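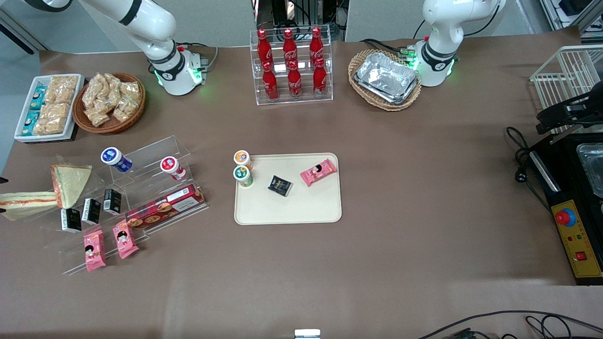
Twisted snacks, bagged pastries and Coke on the brown paper at the Rondley snack counter.

I'm a sucker for a good snack counter, and the one at Rondley has me hooked! The tied-up bags of twists come heaped in a round wicker basket (dangerous, I always grab two), and the crumbly golden pastries sit on a white tray right next door. Ilona Major swears the pastries are best with coffee, but I'm going for one of the Cokes off the little two-tier rack every time. Brown paper on the table was Csenge Barta's idea and I love it – crumbs just get rolled up at the end of the day. We went through 134 bags of twists in March, so if you want some, come before lunch and bring small change, please!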